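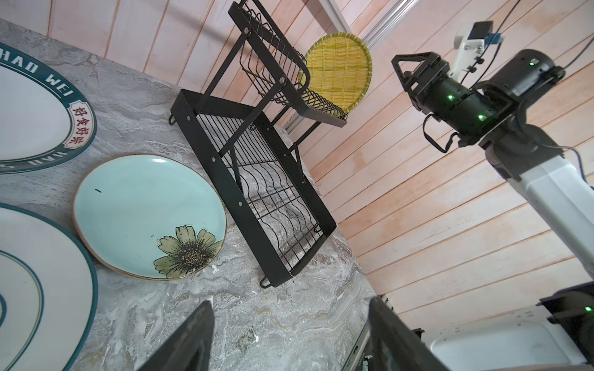
About Helta

Can a machine do the dishes yet? We get asked that at every family dinner and in just about every email, and our answer is a cheerful "some of them, some of the time." Helta is a small company that works on household chores for robot arms, and we've been at it long enough to have a great deal of respect for anybody who can empty a drying rack while talking on the phone!

Eduardo Agbayani started the company after years of fixing packaging machines at Pavix, where every box was the same size and arrived the same way up. Kitchens aren't like that. A plate might be flat on the counter or leaning against another plate, it might have a thick rim or hardly any rim at all, and a person sorts all of that out without giving it a thought. Our arms have to learn it, one plate at a time, and they are slow students (lovable ones, but slow).

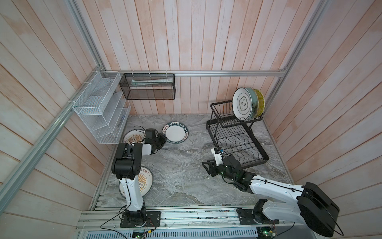
Plates are where most of our days go, and we're not embarrassed about it. Getting one up off a flat surface is still the hardest part, harder than standing it in a slot, which surprised all of us. In our last long round of practice we logged 1336 tries at moving a plate between counter and rack, and 89 of those were good enough that we'd have been happy to see them at home with our own dishes. We publish the bad numbers along with the good ones, and our friends at Amoah, who make kitchen fittings, tell us that's why they keep returning our calls.

We don't sell a robot, and we won't until we'd trust one next to Grandma's china. What we do have is Brusine, our practice program for arms that work in pairs, and we're glad to share it with schools and small shops that want to try their own chores, whether that's setting a table or sorting parts at a bench. Write to us, tell us which job you'd most like to hand over, and please be patient if we take a little while to answer. We read every letter.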